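Skeltwood Clothing Swap – Progress Report
To: Araceli Ventura, Gredgate Fund
From: Melquiades Varela
12 January 2024

Hi Araceli,

You asked for the short version this time, so I'll try, but you know me. The swap has been running out of the old shop on Mendoza Street since May, and we're open two afternoons a week now that the heating works. (It came on the week before the holidays. I can't tell you how happy that made everybody.)

The big number first: 2,748 pieces of clothing went home with somebody new between May and the end of December. Kids' stuff goes fastest, then coats. Men's pants hardly come in at all, and when they do they're gone by the end of the afternoon. We still have far too many scarves, and if you know anyone who wants scarves, please send them my way!

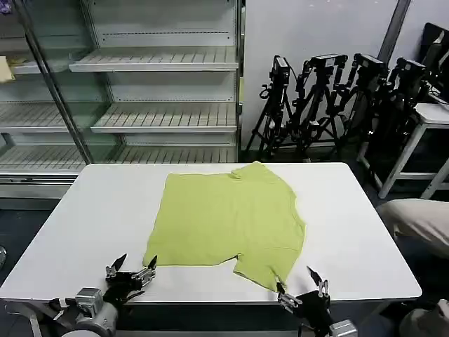 Money is a little tighter than I'd hoped. The rent went up in the fall and the second clothes rail cost more than the quote, mostly because the delivery was extra and I hadn't read that far down the page. Ezequiel Figueroa has been through the books with me and we're over on fixtures and under on printing, so I'd like to move what's left of the printing money across if that's all right with you. I'll send the sheet separately.

The mending evenings are the part I'm proudest of. We've held 17 so far. Vasylyna Tkachuk teaches them, and she's very good with people who swear they can't thread a needle – she just hands them one and keeps talking. We had eight regulars by the end of the year, plus whoever wandered in. Zippers are still beyond most of us, me included, and we've started a box for broken ones that is getting pretty full.

One thing has changed from the plan. I'd written that we would take in anything clean, and that didn't work, so the bags were piling up in the back room faster than we could get through them. Now people drop off only while we're open, and we go through each bag with them there if they have the time. It's slower at the door but much calmer behind it.
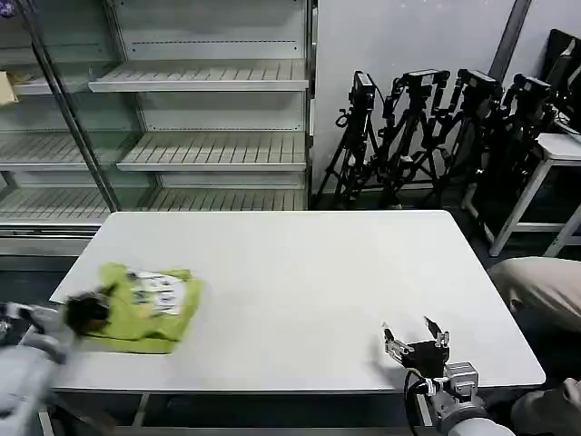

Sorting is where I'd like to spend a bit more of the next payment. We put tops out by size first and color second, and plain ones are easy. Anything with printing on it takes longer, like that bright lime one with the white patch, because some people want exactly that and others won't touch it. Abundio Rosales thinks printed tops should get their own rail. I'm inclined to let him try it through the spring and see how it goes.

Still to do: the sign for the front window, the insurance renewal, and a proper answer from the Trititden school about coming in for uniforms. I've called them twice and will call again Monday.

Come by any time we're open, and bring a bag if you've got one.

Melquiades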